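Urkholm opens Işık 4, its grasp planning software, to all teams this September

I get to share the news this time, and I'm pretty happy about it — Işık 4 is out of closed testing! Our planner now works out the reach and the grip in one pass, and you can replay any run in the simulator step by step.

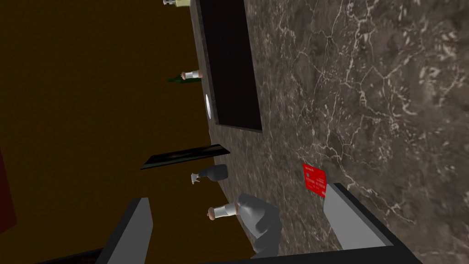
Crowded kitchens gave Işık 3 a lot of trouble, and they're where we spent most of our time. The new planner scores 300 possible grips for each pick, then drops any that would bump a neighbor. A crumpled gray cloth lying right up against a corked bottle is the kind of pair I love to throw at it (soft thing, hard thing, hardly any room for a finger). You can watch the scores change as you nudge the hand.

Room-scale planning is in too, so the same tool handles the trip across the floor with an open hand.
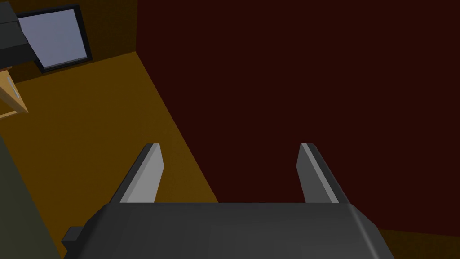 Hatice Özkan at Brultstead told me her team cut their setup script to 12 lines, and she'd still like faster replay on older laptops. Fair enough, we're on it!

Licenses are free for the first 100 teams. Write to Leif Hedegaard at the Urkholm press desk for a trial key.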